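Workshop Tips: Working With Paper Bags and Groceries at the Manipulation Table

Student Robotics Program, Bremus Technical College
Posted Monday, July 31, 2023

The following tips are provided for student teams preparing the grocery packing task for the Priltik Challenge. They were collected by the program office from team logbooks and reviewed by Nadhirah Liew, Laboratory Instructor. Teams entering for the first time should read the whole page before reserving a table. Returning teams should note that the section on bags has been rewritten.

Choosing and Preparing Bags

Use plain kraft paper bags with twisted paper handles. Printed bags are permitted in practice but not in scored runs. Open each bag fully by hand, press the bottom flat from the inside, and square the corners before placing it on the table. A bag that leans at the start of a run will generally lean further as items are added.

Do not discard a bag at the first sign of wear. A torn or crumpled rim is acceptable for practice and gives the team useful experience, as the judges may supply bags that are not new. Replace a bag when a handle has pulled loose or when the bottom seam has opened. Worn bags are to be flattened and placed in the paper bin by the door.

Approaching the Rim

Bring the gripper in slowly and keep the fingers open wider than the fold of paper you intend to hold. Teams frequently lose points by closing too early and pushing the wall of the bag inward. Check the wrist view before closing, and confirm that the handle is clear of both fingers.
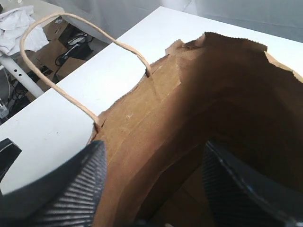
Wrist view at the bag opening, with the handle standing clear above the rim.

If the handle falls across the opening, stop and reset it by hand during practice. In a scored run, a hand reset costs the team one attempt. Several teams have found it useful to bend both handles outward before the run begins, and the rules allow this.

Ribbed finger pads hold paper well at low force. Wipe them with a dry cloth at the start of each session. Paper dust collects between the ridges and should be removed with a soft brush. Solvents are not to be used on the pads.

Setting Out the Items

Place the items beside the bag with enough space between them for the fingers to pass. Begin with flat packages and rigid canisters, and leave small loose pieces until the team can complete the first group without a fault. Small bags with folded tops should be stood upright with the fold closed, and any label turned toward the front camera.

A lidded canister should be gripped around the body. Check that the lid is seated before every run. Anything placed on top of a lid must be treated as a separate item and picked first.

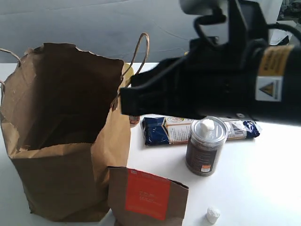
Flat packages are harder than they look. Fingers coming straight down tend to slide off the wrapper, and teams should practice picking from the long edge at reduced speed. Record the approach angle in the logbook each time it is changed. Fares Srour, who maintains the Clustinar control software for the program, asks that teams also save the settings file under the run number and leave the shared default file unchanged.

Pack heavier items first and keep them near the center of the bag. Release each item as low as the gripper housing allows without touching the rim.

Care of the Table and Equipment

Clean the tabletop with a damp cloth after each session and dry it before the next team arrives. Food packages used for practice are not to be opened or eaten. Keep warning labels on the gripper clean and uncovered. Hands must stay out of the work area whenever the arm is enabled, and one team member must remain at the stop button.

Reservations and Supplies

Practice tables are reserved in blocks of 30 minutes. Teams may hold no more than two blocks in a day. Spare bags and finger pads are issued from Room 541, and logbooks are returned to Room 701 at the end of each week. Requests for the Yaman practice kit must be submitted in writing by the team captain.

Scored runs begin in September. The table schedule will be posted outside Room 701, and changes must be approved by Ms. Liew.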